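Thursday club night, quick one

March 14, 2019

Ok so three weeks no post, sorry. Midterms. Then I lost my charger. Anyway.

Kitchen task is ON. Marlene Lammers finally talked everybody into it – I wanted to do the sorting thing again like in October but got outvoted, fine. The rules for the Nasville meet say household task, your own props, 60 seconds a try. Sixty! Our arm takes half of that just thinking.

So far:

Wrist wobble, better. Khrystyna-Mariia rewrote the part that slows it down before a grab and now it doesnt slam. Mostly.

Grip on anything soft, still bad. Towel is the worst. It grabs a pinch, drags it, lets go. We logged 200 tries last week and I dont want to talk about the number.

Gripper pads, on order. Margaux wants the rubber ones, I want to try foam first. Budget left is 550 for the whole spring so foam it is, probaly.

Oh and Bernd relabeled every single file in the shared folder. Took me an hour to find my own code. Thanks Bernd.

Tonight was mostly setup, moving stuff an inch, running it, moving it back. Birgit keeps notes, I keep snacks.
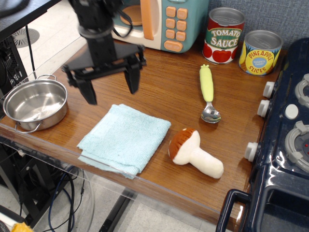 Gripper over the kitchen table, towel and mushroom up front, spoon by the stove.

Next week we try pot handles. Marlene thinks grab from the top, I think from the side, we have a bet going (loser cleans up the cables). If you're in the club and reading this – bring the spare USB cable back pls. Ok, bus is here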